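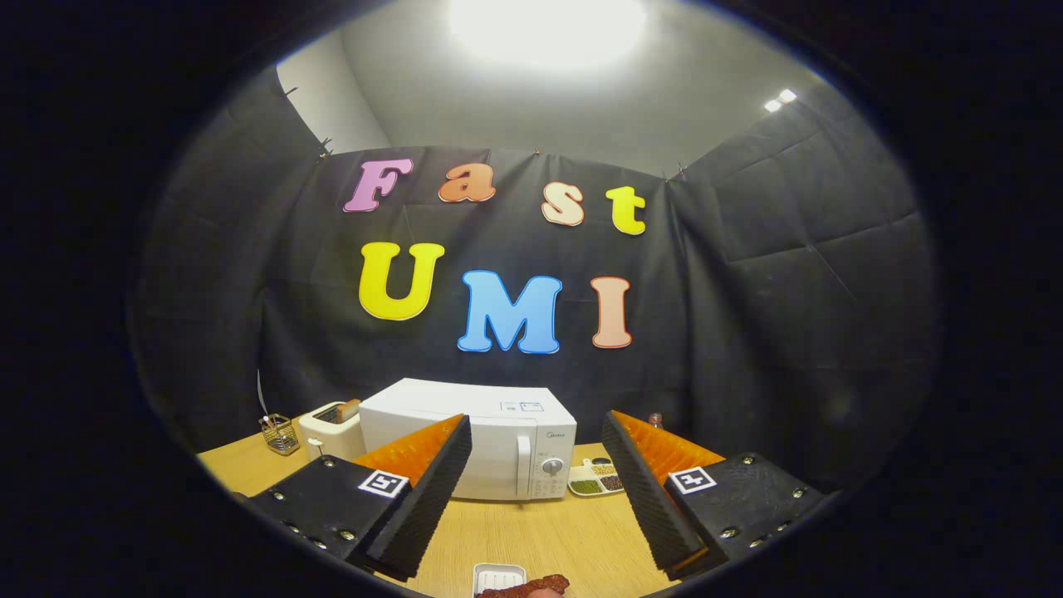 Reviews / Backdrops and Display

Setemska folding backdrop cloth, black, with clip set

The Setemska cloth is sold as a general-purpose backdrop for tabletop displays, product shots and small stands. I bought the black one in the large size. It comes folded flat in a sleeve, with clips in a separate bag, and the instructions are one printed card. The test setup was a kitchen appliance table: Midea microwave in the middle, two-slot toaster to its left, wire-mesh utensil basket, divided dish of grains and beans on the other side. The foam-like letters spelling Fast UMI went on the cloth in two rows.

Coverage

Good. The cloth goes across the back and has enough width left to curve around both sides of the table, so the white appliances have black behind them from most viewing angles. White on black separates cleanly. The microwave's edges are easy to pick out, and so is the toaster.

Creasing

Poor. Fold lines and general wrinkling are visible on the hung cloth, and overhead light makes them more obvious. The card says the folds "relax overnight." Mine were left for 70 hours and the main lines were still there. A steamer on a low setting took most of them out of a spare cloth of the same type, but if you fold it again for storage you start over. Rolling it on a cardboard tube is better. Setemska could ship it that way and does not.

Clips

Three clips hold the top edge in this setup: left, near center, and right. For plain cloth that is adequate. The clips are small, the springs are firm, and the jaws have not marked the fabric. With letters attached I would prefer 5, evenly spaced, to keep the upper edge straighter. The bag has no spares. Jalen Lindqvist, who uses the same cloth for a market stall, replaced his with a wider pattern from Floto and reports less slipping at the corners.

Letters on the cloth

The surface takes lightweight lettering well enough. Pink, orange, cream and yellow on the top row, then a larger yellow, sky blue and peach below. All of them read clearly against the black, and the thin contrasting outlines help. Alignment is the weak point. There is no grid or stitched guide line, and on wrinkled fabric a level placed against a letter tells you very little. The top row is staggered, with the t lowest. If you need straight rows, run a chalk line first and brush it off afterwards.

Compared with the Wernberg

I had the Wernberg panel (order code 1627) on loan from Rania Chamoun. It is rigid, so there is no creasing and letters go on level. It also does not curve, needs its own feet, and will not fit in my car without the back seat down. For a fixed display I would take the Wernberg. For anything that moves, the cloth.

Care

Hand wash, cold, line dry. Flour and crumbs brush off. Light-colored lint does not, and a roller is needed before each use.

Rating: 3 out of 5

Would buy again: yes, in the same size, with extra clips ordered at the same time.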